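About Rantala

Rantala is a shoe repair shop and a small evening school, both at the same address in Barbridge, up the hill from the bus turnaround. We fix shoes during the day. After six we teach other people to fix shoes, which our accountant has described as an interesting choice.

The name came with the building. It was painted over the door in letters so large that taking them down would have cost more than our first sewing machine, so we kept them. People ask for Mr. Rantala about twice a month. We have never met him. If you are a relative, we have some of his mail.

How we got here

Khôi Lục opened the shop after years at the Clelport ferry terminal, where he ran the lost and found and developed strong opinions about heels. He learned the trade at a night course in Nernamham that had 3 students and one working lamp. When the course folded, he bought the bench, two lasts and the lamp. The lamp still works. The bench needs a folded coaster under one leg.

In the first year he repaired mostly dress shoes, for weddings and for funerals, and could usually tell which by how soon they were needed. Then the running crowd found us, then the nurses, and then parents who had just priced a new pair of anything in a child's size. We take it all now, except ski boots. Please stop bringing ski boots.

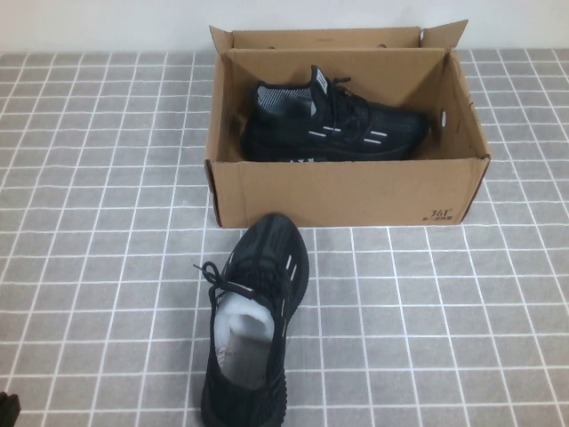 What we do during the day

Heels, soles, stitching, zippers, eyelets, stretching, and a certain amount of bad news. We'll tell you if a repair costs more than the shoe is worth, and then do it anyway if you love the shoe. Foam soles that have started to crumble can sometimes be replaced and sometimes can't, and we need to see them in person to know. A description over the phone, however moving, isn't enough.

Most jobs are ready in 5 working days. April is slower, when half the town remembers its sandals at once. Shoes left longer than a season go on the shelf by the window, where they are judged by passersby.

What we teach

The beginner course runs for eight evenings and covers cleaning, gluing, hand stitching and replacing a heel without replacing a fingernail. You bring an old pair of your own. Choose one you could stand to lose, particularly for week four.

There's also a longer course for people who want to do this for a living. We cap it at six students, the number of stools we own. The fee is $200 to hold your place, and the rest can be paid as you go. Several former students now run their own benches, including one in Clelport who charges less than we do and is otherwise a lovely person.

Visiting us

The door sticks, so push low and with conviction. There's parking behind the bakery if the bakery is in a good mood. We open at 8 in the morning and close for lunch whenever the soup is ready. Cards are fine, cash is fine, and one customer pays in plums, by an arrangement that is closed to new members.

To ask about courses, stop by or leave a message on the shop line. Khôi returns calls in the evening, once the glue is dry.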